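Home Contents Glossary Index Search this book Go

Chapter 4
Patterns That Repeat

Look down at your shirt, your curtains, the seat of a city bus. Chances are good that you are looking at a small drawing printed over and over again, and that somebody worked hard to make you miss where one copy ends and the next begins. Designers call that small drawing the motif. The block of cloth that holds it, along with the space it needs, is called the repeat. Learn to spot the repeat and you will never be bored in a waiting room again!

A motif can be a leaf, a fish, a star or a pair of letters. It can stand upright every time, or it can be flipped, turned or mirrored. Cloth with motifs facing more than one way is a joy for sewers, who can often turn a pattern piece around and waste far less fabric.

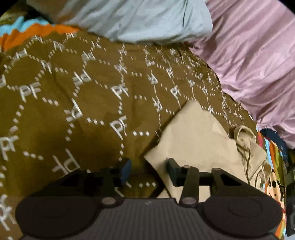
Rows matter just as much. In a straight repeat, each copy sits directly beside the last one. In a half-drop, every second column slides down by half the height of the repeat, and suddenly the eye travels on a slant – a tiny change with a huge effect.

We will practice with the Umbridge swatch set, which has 46 samples, and then move on to the larger Goodall sheets. Keep a ruler and some tracing paper close by. By the end of the chapter you will be drawing a repeat of your own and testing it across a sheet 73 centimeters wide.

Before You Start

Find one patterned fabric at home. Trace a single motif, then mark the nearest spot where it appears again, facing the same way.

200 shares 4 comments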